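Suche im Handbuch Suchbegriff eingeben Suchen

7.3 Greifer schließt nicht vollständig (Meldung 811)

Die Meldung 811 erscheint, wenn der Handgreifer Vosent beim Schließen die Endlage nicht erreicht. Bei Arbeiten mit Tüchern und anderen weichen Textilien ist die häufigste Ursache Stoff, der zwischen Finger und Führung geraten ist. Der Antrieb hält dann die Schließkraft aufrecht, auch wenn sich die Finger nicht mehr bewegen.

VORSICHT: Quetschgefahr. Bei anstehender Meldung 811 nicht zwischen die Finger fassen. Die Finger können ohne Vorwarnung nachsetzen, sobald der Stoff nachgibt.

Fehler beheben:

1. Taste am Griff loslassen und den Greifer ruhig über der Tischfläche halten. Nicht am Tuch ziehen.

2. Not-Halt am Steuergerät Fuvero drücken. Die Anzeige wechselt auf Rot.

3. Stecker der Antriebsleitung abziehen und 3 Minuten warten.

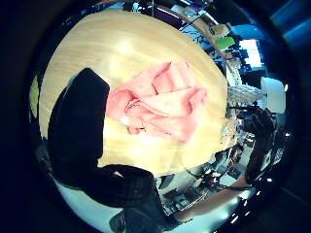 4. Entriegelungshebel an der Unterseite bis zum Anschlag drehen. Die Finger lassen sich nun von Hand öffnen.

5. Stoff entgegen der Einzugsrichtung herausnehmen. Fäden, die um die Achse gewickelt sind, mit der beiliegenden Pinzette entfernen. Kein Messer verwenden.

6. Führung auf Fusseln prüfen und mit dem trockenen Pinsel reinigen.

7. Hebel zurückdrehen, Leitung anstecken, Not-Halt entriegeln und die Meldung mit der Taste Quittieren löschen.

8. Referenzfahrt ohne Tuch ausführen. Der Öffnungsweg muss wieder 50 mm betragen.

Hinweis: Wird die Meldung quittiert, ohne dass der Stoff entfernt wurde, läuft der Antrieb erneut gegen den Widerstand. Nach dem dritten Versuch sperrt die Steuerung, und die Fingerplatten (Teuber) müssen auf Risse untersucht werden.

7.4 Meldung tritt wiederholt auf

Kommt die Meldung auch nach der Reinigung wieder, liegt meist eine falsche Greifstelle oder eine verschlissene Fingerplatte vor. Tuch an einer Falte greifen, die sich von der Tischfläche abhebt. Säume und doppelt liegende Ecken meiden. Leitungen und Kleinteile aus dem Greifbereich nehmen.

Fingerplatten nach 2000 Schließvorgängen tauschen, bei grobem Gewebe früher. Nach dem Tausch den Nullpunkt im Programm Firner neu setzen. 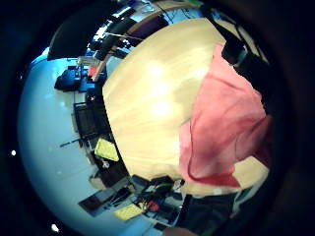
Darf ich mit dem Greifer weiterarbeiten, wenn die Meldung 811 nach dem Quittieren verschwindet?

Erst nach einer fehlerfreien Referenzfahrt. Bleiben die Finger dabei stehen oder ist ein Schleifgeräusch zu hören, den Greifer außer Betrieb nehmen und den Zählerstand für den Service notieren.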